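Support > Data Ops > Ester annotation rules > Closed tickets

Twisting the sprayer vs. squeezing the trigger: which label?

Opened by Noman Kazmi
Priority: medium
Affects: Narkport batch, tabletop tasks, spray bottle set

Problem: checker keeps bouncing my segments. Task sheet says "fit sprayer head, then spray." Two annotators, two different labels for the same stretch. One put SPRAY, the other put FASTEN. Checker in Ester flags the conflict and locks the whole clip. 7 clips locked so far. Need a ruling before the batch goes to the policy training people.

Rule 2 in the handbook says label by contact point. Fine, but on this one the fingers are at the trigger AND the neck at the same time. So contact point gets you nowhere.

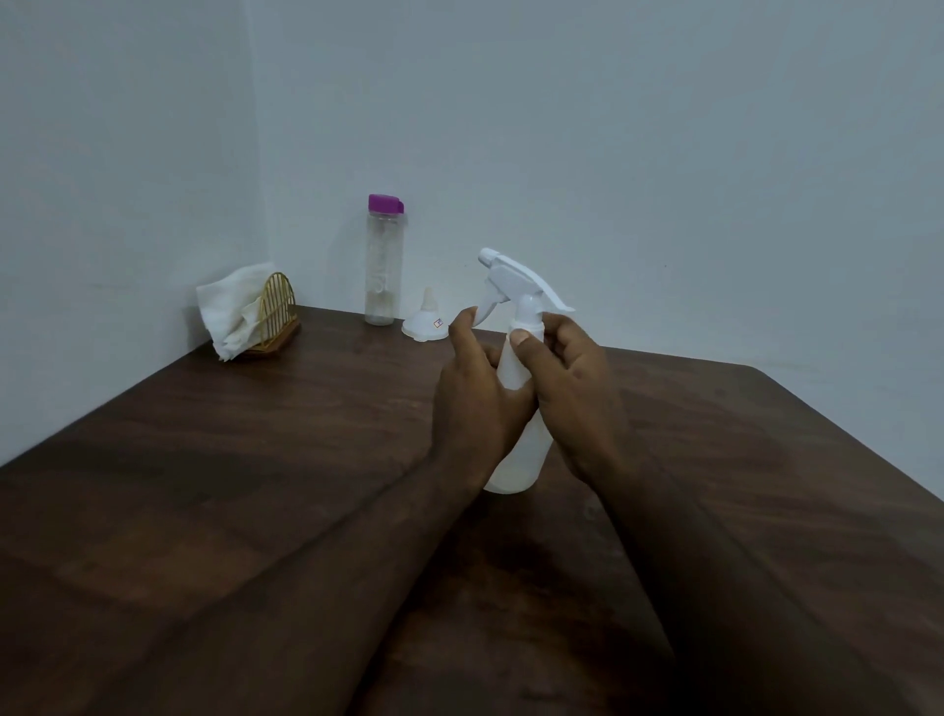 Locked clip, left index near trigger, right hand on neck.

Tried so far:
- reopened clip, relabeled FASTEN, saved. Bounced.
- relabeled SPRAY. Bounced.
- split the segment in half, one label each. Accepted but then the reviewer rejected it, "no visible boundary"
- cleared local cache, logged out/in. No change

3 comments

Sofia Figueiredo:
Not a software fault, closing that part. Checker is doing what it should. When two people disagree it holds the clip until a lead picks. Please don't split segments to get past it, that's against the standard and we end up with junk boundaries the robot then learns from. We had more than 200 of those in November and had to pull all of them.

On the label: a finger near the trigger isn't a squeeze. Go by what the hands are doing to the object, and only what you can see in the clip. No trigger travel, no SPRAY. Doesnt matter what the task sheet says comes next.

Noman Kazmi:
ok but the handbook still says contact point. Which one wins? Also what about frames where the fingers are wrapped right round the trigger, not just near it. Single frame, I can't tell you if that's a pull or a grip. Knuckles bent like a twist maybe. 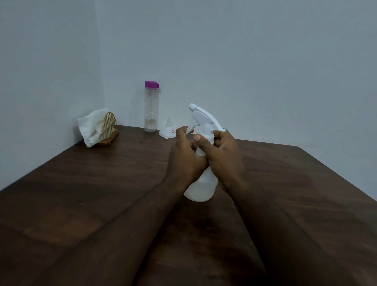 And if I can't tell, neither can the annotators, they get a few seconds per clip and they'll guess. I'd rather have a rule that lets them say unsure.

Sofia Figueiredo:
Checked with Édgar Ticona, he owns the handbook. Ruling below, goes in the next revision, use it from today (January 8, 2026).

1. Never label from one frame. Step back and forward until the motion is clear.
2. Motion beats contact point. Sprayer head turns against the bottle = FASTEN. Trigger moves toward the neck = SPRAY.
3. Both hands on, no motion either way = HOLD, both hands.
4. Still can't tell = UNSURE. Allowed, no penalty on your score. Lead reviews it.
5. Stuff at the back of the table (funnel, water bottle, napkins) gets no action label unless a hand touches it. Saw a POUR tag on one clip just becuase there was a funnel standing there. Remove it.
6. Left/right means the person's own left and right. Not the side of the picture.

Noman, redo your locked clips under these, send me the list, I'll unlock by hand. Don't bulk relabel please.

Log:
- Locked clips reopened by S. Figueiredo
- Relabeled by N. Kazmi, HOLD or UNSURE on most, FASTEN where the turn shows
- POUR tag removed
- Second pass by Joyce Okoth, one sent back, left/right swapped, fixed
- Checker run clean

Still open: UNSURE isn't in the dropdown for the Taipe project yet, only Narkport. Separate ticket. Until then type it in the notes box, all caps, and leave the label empty.

Status: resolved
2 people found this helpful | 0 shares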